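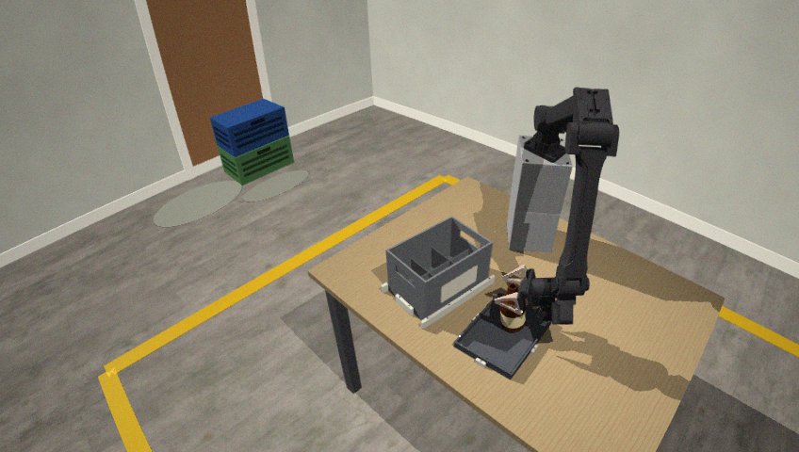
Project report: trying out the Clillus starter plan for tabletop pick-and-place

So my project for the fall was supposed to be a real arm on a real bench, and then the department's arm went off for repair and I had 8 weeks and no hardware. My adviser, Magdolna Farkas, suggested I turn the whole thing into a review of a simulation service instead. I picked Clillus because they have a student tier and because the other one I looked at, Perron, wanted a faculty signature on everything (plus a video call, no thank you).

What you get with the starter plan is a browser login, a library of rooms and furniture, a handful of arms and grippers, and 3000 minutes of compute. The minutes don't roll over, so I got pretty stingy with them by the end. You build the room, put the arm where you want it, write your task, and run it as many times as you can afford.

Setting up the room

I loved this part! You can drag in walls, floors, a door, crates, whatever. I went with gray planks and a yellow tape line on the floor to outline the work zone, like in our actual lab. Does the tape line do anything? No. The arm doesn't know it's there. But it made me place the table in a sensible spot instead of dumping it in the middle of nowhere.

The table was more trouble. Clillus lets you mount the arm base directly on the tabletop, and the first time I did it I had the base sunk slightly into the surface, so every run began with the arm kicking itself upward like it had been stung. The fix is a checkbox called "snap to surface." It's off by default. Please turn it on by default.

The task

One small brown cup, one shallow gray tray with raised rims, one black arm. The job was to get the open fingers down around the cup while it stood in the tray, close, lift, and set it down again at a marked spot. I know that sounds easy. The rims are what make it interesting — come in too low from the side and you hit the tray, come in too high and you pinch the lip of the cup and lose it. I also kept a divided caddy on the same table so the planner had something tall to think about on the way.

I wrote 9 versions of the approach path. The early ones came in sideways and were awful. Coming down from above the tray worked better once I slowed the last bit of travel way down, but that ate compute minutes like crazy.

The gripper is the part of the kit I'd recommend without hesitating. Its fingers are an open triangular design, and in Clillus you can swap them for a solid pair from a company called Rosta with two clicks. I tried both. The solid ones gave me cleaner contact reports and the open ones dropped the cup less, and I still don't fully understand why. My guess is that it's down to how the contact points get sampled, but I ran out of minutes before I could test that properly.
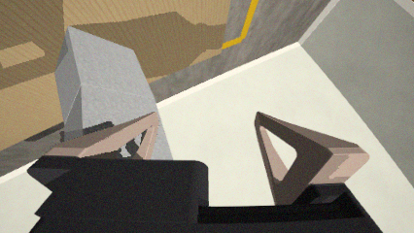 Xiomara Kasprzak told me flat out that I was spending too long on finger shapes and should be looking at friction, and that any simulator will give you a lovely grasp if the surfaces are sticky enough. Annoyingly, she had a point. The default friction in Clillus is generous. When I turned it down to something closer to the smooth plastic cups in our break room, two of my favorite paths stopped working, and I had to go back and add a longer squeeze before the lift.

Support

I wrote in twice. The first answer came back the same afternoon and fixed my problem (a lighting setting that made the shadows flicker). The second one, about exporting contact logs, got me a link to a page I'd already read. I ended up using a free script named Zemov to pull the logs out, and that worked fine once I'd renamed all my folders.

Would I pay for it?

With the student price, yes. For a class project it got me further than waiting on a repair would have. I'd want the export sorted out and better friction defaults before I told a lab to buy the full plan. Everything I have is in the project folder, including the bad paths, in case someone wants to run them on the arm when it comes back in December.

Comments

Hollis Dvorak
Did you try the snap thing with the arm on a wall mount? Mine still kicks.

Birdie Baptiste
Ok but 3000 minutes is nothing if you're training anything. I burned through mine before midterms. Fine for hand-written paths like yours I guess.

Elikem Adjei
Which friction value did you settle on? I couldn't find it in the folder.

Hollis Dvorak
Never mind, it was the old version. Works after the update.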